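Lorkis introduces kitchen counter automation at Gakow staff canteens

Pilot moves repetitive plate handling to a compact robot arm; catering staff retain all food preparation and service

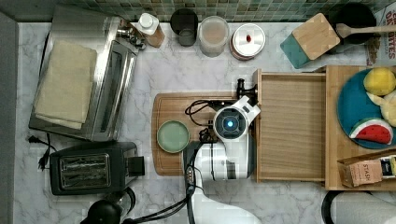
August 28, 2022 – Lorkis, a supplier of automation for small commercial kitchens, has completed the first stage of a joint project with the contract caterer Gakow. The project covers the preparation counters in two staff canteens and is intended to take over part of the handling work now done by hand between breakfast and the end of the lunch service. The system, sold under the name Deltach, will go into regular use at both sites in December.

The two canteens together serve 800 meals on a working day. A work study carried out by Gakow before the project began found that a counter assistant spent 62 minutes of each shift moving plates, boards and small containers between the counter, the drawers and the storage crates. Most of these movements are short and are made with one arm extended. Assistants on early shifts named them as the main cause of shoulder and wrist strain.

Deltach consists of a single arm, a gripper and a control unit. Tasks are set up at a practice counter fitted out as an ordinary kitchen, with toy food in place of fresh produce, and are transferred to the canteen only after a fixed number of error-free runs. Using toy food allows the same run to be repeated without waste or cleaning, and the weight and shape of each item stay the same from one run to the next.

"A canteen counter is a difficult place for a machine," said Oanh Vương, head of engineering at Lorkis. "Items are put down wherever there is room, and the layout at seven in the morning is different from the layout at noon. We train on cluttered counters for that reason. If the arm cannot identify a plate with sufficient confidence, it stops and waits for a member of staff."

Under the agreement, the arm will handle plates, boards and closed containers. It will not cut, heat or portion food, and it will not operate ovens, toasters or kettles. Staff start and stop each task from a panel at the counter. Any contact with the arm above the set force limit brings it to a halt, and it must then be restarted by hand.

No posts will be removed as a result of the installation. Gakow has agreed with staff representatives that the time released will be used for cooking, allergen checks and serving during the peak period. Counter assistants will attend a 45-minute induction, followed by supervised shifts. Those who wish to do so may train as task setters, a new role with a higher hourly rate, in which the employee defines where items are to be picked up and put down and signs off changes to the layout.

Darcy Caron, operations manager at Gakow, said the role had been added at the request of the canteen teams. "The assistants know where things end up during a shift. In the first weeks we had engineers setting positions that made sense on a drawing and got in the way at half past eleven. The positions now in use were set by the people who work at the counter."

Work on the first stage also led to several changes in the equipment. The cable run along the arm is to be enclosed for canteen use to make cleaning easier. The gripper surfaces will be removable without tools and can go through a standard dishwasher cycle. The stop control has been moved to the front of the counter, within reach of both working positions.

The second stage will look at clearing and stacking after service. A decision on further sites will be taken once results from both canteens have been reviewed with staff. The review will cover handling time, stoppages, reported strain and breakages – the last of these being recorded separately for staff and for the arm.

About Lorkis
Lorkis designs and installs handling equipment for canteens, school kitchens and small food businesses. Deltach is its first product for open preparation counters.

About Gakow
Gakow runs staff canteens under contract for employers in manufacturing and logistics.

Press contact
Thierry Maillard, Communications, Lorkis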